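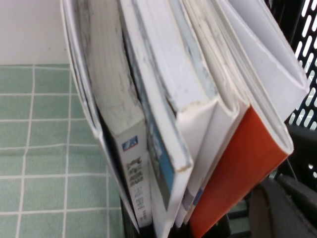 Five paperbacks and booklets leaning together in a black mesh bin.

Shelving tips from a robot study

I never expected to pick up desk-tidying ideas from a robotics paper, but the Herwood group's report on teaching an arm to file books is packed with them! They recorded 3,605 attempts at putting books into ordinary desktop organizers and sorted every miss by cause. The biggest trouble by far was soft covers. A booklet that curls will catch on its neighbor on the way in (mine do it too), and the arm did much better once it learned to lower the spine first and let the pages follow.

So try it at home: spine down, slight tilt, then slide. Put your floppiest booklets in last, up against something stiff. And leave a finger's width of space in each compartment, which helped the arm on 36 of the titles they tested. 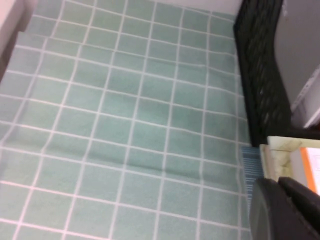

Does the cloth under the organizer make any difference?
It does if it slides. The group's method only worked well after they smoothed the cloth and weighted the organizer, and a strip of shelf liner under the base does the same job on a kitchen table.

My favorite part is how they trained it. They began with 2,000 attempts using stiff books, then added worn paperbacks a few at a time, and the late misses dropped to 13. I've borrowed that order for my own shelves: sturdy books set the shape of the row, and the tired ones fill in around them. Works beautifully with cookbooks and seed catalogs!
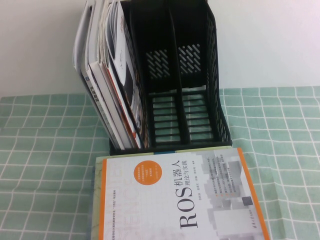
Left compartment full, two compartments open, and a ROS textbook lying flat in front.

Big books go in one at a time, with your other hand on the divider.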